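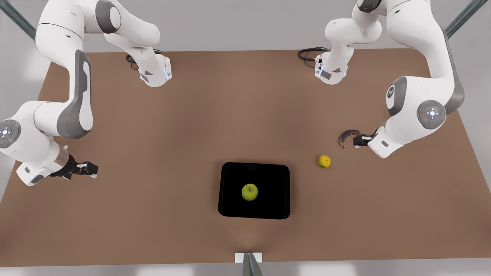

Search this diary
Enter a word or place
Go

May, evening

Walked from Rindham to Boltovden by the river path. It is 18 miles on the map and I felt all of them by the end. Set off at half past six with two cheese rolls, a flask and the old blue waterproof, which I carried the whole way and never put on.

The first stretch is dull. Allotments, then the back of the sewage works, then a long field of beans. After the weir it improves. The hawthorn is out and the cow parsley is up to my elbows in places. Saw a heron and a pair of grebes, and heard a cuckoo twice before the wood.

The footbridge at Kaltska is still shut. The notice says 30 days but it said that at Easter. Had to go round by the road, which added an hour and a blister on the left heel. Changed my socks on the church wall and ate the second roll there.

Tea and a slice of seed cake at Bednárik, the café by the lock. The cake has gone up to £3. It was a bit dry but I finished it. They have moved the tables inside and put the lamps on even in the daytime.

Missed the 4.15 bus by a minute and waited 90 for the next. Read the timetable, then the back of the timetable. Home by seven. Bath, beans on toast, feet up on the other chair.

Must buy new insoles before the next one. Also ring the council about the bridge.

Recent entries
Rain, and the gutter again
Planting out the leeks
Boots: repair or replace?
Rindham to the weir and back
A cold week in April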